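The Red Box

The bus from Fastow got in at twenty to six, and Farah Simanjuntak walked up the hill with her coat open. It had been a warm April. Her aunt's flat was on the second floor, number 27, and the key still stuck unless you lifted the door by its handle.

Jonalyn Rivera from across the landing had heard her on the stairs.

"You'll want tea," Jonalyn said.

"I'll want to get started, really."

"Tea first."

They drank it standing up in Jonalyn's kitchen. The funeral had been on the Friday. Jonalyn talked about the flowers, and about the cousin from Ginting who had sung too loudly, and then she rinsed the cups and gave Farah a roll of bin bags.

The kitchen was easy. So was the hall. Farah threw out old phone books and tins of paint and kept a blue jug. In the bedroom she slowed down. Her aunt had worked for the Zustine ferry line for most of her life, selling tickets from a booth with a sliding window, and she had never talked about it much. She used to say that people went over and people came back.
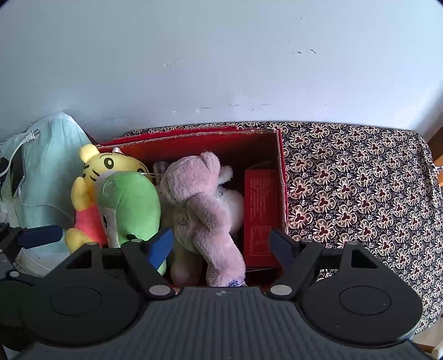
The red box, open, with the toys in it.

It was the letters Farah had not expected. There were 106 of them, numbered in pencil on the backs, all from a man who signed himself T. and lived on the other side of the water. The first thanked her aunt for finding his glove. The last said that he would be on the early boat and that she would know him by his hat, though she must have known him perfectly well by then.

She read until the light went. T. wrote about his roof, his bad knee and the price of coal. He had saved 1,892 in the post office and wanted to know if she thought that was enough. He did not say enough for what.

At nine Jonalyn knocked and came in without waiting.

"Did she ever mention a man?" Farah asked. "Someone from Stilletent?"

Jonalyn sat down on the bed and looked at the letters for a while.

"She went to meet the early boat," she said. "Every spring. I thought she just liked the boats."

Farah put the letters back in order. Then she asked what time the first one came in -- and whether Jonalyn had an alarm clock she could borrow.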